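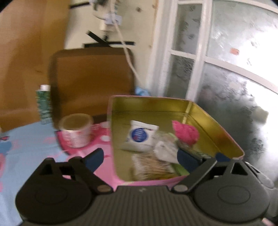 Chi-keung Huang reckons a snack tin should be emptied all the way to the metal at least twice a year, and that anyone who just keeps dropping new things on top is running a museum. I got this by text at breakfast, after I made the mistake of mentioning that I'd be doing the tin today. He then sent a second text asking if I still had any of the sesame ones. I did not answer the second text.

So, the tin! It used to have cookies in it, the good butter kind, and I kept it when they were gone because it's deep and gold on the inside with that skinny pink rim, and I can't throw out a nice tin (I've tried, I got as far as the back door). Since then it's been where all the little packets go. You come home from a trip or a lunch with one wrapped thing in your coat pocket, and in it goes.

I started at 9:30 with coffee and my low expectations. The white packet with the round blue logo was still fat and sealed, so that stays. It's been toward the back for so long that I'd started thinking of it as part of the tin. The bright pink crumpled one I put off for a while — I have a soft spot for it, I think just for the color. I moved it to the counter, then I moved it back. There was a clear wrapper wedged in next to it and a whitish plastic bag all scrunched up, and both of those went on the trash pile without much of a fight.

The clear packet with the tan and brown stuff in it took me longest. I'm fairly sure it came from the box my aunt mailed in April, and I'm fairly sure she told me what it was on the phone, and I was unloading the dishwasher at the time and said "oh lovely" without hearing a word. Now it's too late to ask. I'm going to have it with tea and report back to her as if I knew all along.

New rule, written on a sticky note and stuck inside the lid: wrappers go in the trash, not back in the tin. I know exactly who I'm writing that for. I eat one thing standing up at the counter and my hand just drops the wrapper back in with its friends.

I wiped the outside too, and the shelf under it, and then since I had the cloth out I did the tea shelf, and then it was nearly noon and I'd found 58 cents and the little spoon I accused my sister of losing. I texted her an apology. She wrote back "what spoon," so that was a lot of guilt for nothing.

Things I want to get for it, when I'm next at the big store: more of the ginger chews, something salty, and maybe the sesame ones so I can stop dodging Chi-keung. I'm capping it at 30 dollars. Last time I went in for tea bags and came out with a bag so heavy the handle went on the stairs, and I had to carry everything up the last flight hugged to my chest like a baby.

It's back on its shelf now, lid on. I did have one thing out of it around four, and I walked the wrapper all the way over to the trash — very proud of that. Soup for dinner, and I need to remember to call about the window.

Recent entries
The drawer under the oven
Soup three nights running
I bought another tin
Dishwasher, part two
What came in my aunt's box
Older entries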